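The Fault We Should Have Reported

When a fault causes no injury, organizations tend to treat it as a scheduling problem. I believe this is a mistake, and the events at Drosavstead last July show why.

The Wonel program at Drosavstead trains robotic arms for household work. Operators carry out tasks with hand-held grippers, and the recorded motions are used to teach the arms. On the day in question, an arm trained on oven tasks closed on a door handle and did not release when commanded. It kept pulling for 14 seconds. The oven slid to the table edge before Szabolcs Kun, the shift engineer, cut the power. The stop button on the operator's side had been pressed twice without effect.

The arm's maker, Beaudoin, was informed 9 days later. The inquiry that followed found that a release signal had been dropped between the gripper and the controller, and that the stop circuit had been rewired during an upgrade and never tested again. Neither finding is unusual. What deserves attention is that two earlier failures to release had been entered in the log as "operator timing," and the work had continued.
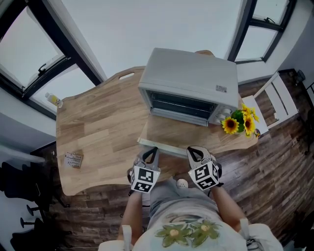 *Hand-held grippers in front of a toaster oven at a demonstration table.*

The program's defenders point to its record of 3000 completed sessions without injury. That figure measures the sessions in which the stop circuit was not needed. It offers no evidence about the circuit itself. A safety device that is never exercised should be presumed untested, and a machine that relies on it should not be run near people.

Kinga Kiss, who led the inquiry, recommended that every failure to release be reported within one working day, whatever its apparent cause. Management has objected that such a rule would flood the office with trivial reports. I do not find this persuasive. Sorting trivial reports is ordinary office work, and the staff who do it will learn which joints and which cables fail first.

The Cido site, which uses the same arms, has since adopted the rule and tests its stop circuits at the start of each shift. Drosavstead has accepted the first measure in principle and deferred the second until its budget review. The test takes up to two minutes. It should begin on the next shift, and the arms should remain off until it does.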